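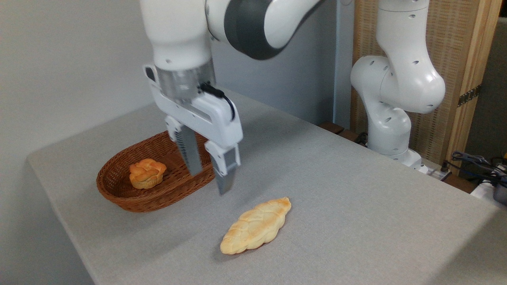

The bread basket, one knot in and one plait still on the table.

Bread Table, Rarkstead – the gallery

We have been sharing a table of baking at Rarkstead since last winter, and people keep asking what goes on it. Bread, mostly. There is one picture up so far, and the rest of this page is notes on the regulars, in no order that means anything. Eluned Dafis has promised to sort them out by September. She didn't say which September.

The knot
Small, round, glossy on top and twisted into something a sailor would politely undo. It went into the basket towards the left, where it looks rather pleased with itself. Giorgia Rinaldi makes hers with 80 g of dough each and weighs every one. Mine are done by eye and come out as a family, from grandfather down to baby.

The plait
Longer and paler than the knot, with a bit of toasting along the ridges. Alaric Hutchins would like it darker. Alaric would like everything darker, and has been asked to keep away from the oven dial. A plait this shape wants butter and no knife – you pull it apart at the crossings and pretend you only meant to take the one piece.

The basket
Reddish-brown wicker, oval, shallow, with a rolled rim. Good for rolls, hopeless for soup. Crumbs get into the weave and stay there for years, so turn it over and give it a smack outdoors before you put it away. Chunhua Cui lines hers with a tea towel, and then has a tea towel full of crumbs to deal with as well.

The dough
Everyone has their own, and everyone's is the right one. Mine takes 100 ml of warm milk, an egg, a spoonful of sugar and more patience than I keep in the house. Plait it loosely. If you pull the strands tight they tear along the top as they rise, and you will have to call it rustic.

The ones that didn't get a picture
Ansel Haddad's seeded crown, eaten before it could be put down anywhere. My own attempt at a six-strand plait, which had five strands by the end and I still can't say where the other one went. Giorgia's cheese twists – two plates of them, and then two plates.

If you bake something for the table, bring it whole and leave the slicing till we've all had a look. Butter is on the side. The good jam is behind the butter, and Eluned knows how much was in it.

Filed under: Baking, Gallery, Things in Baskets
Page last updated: September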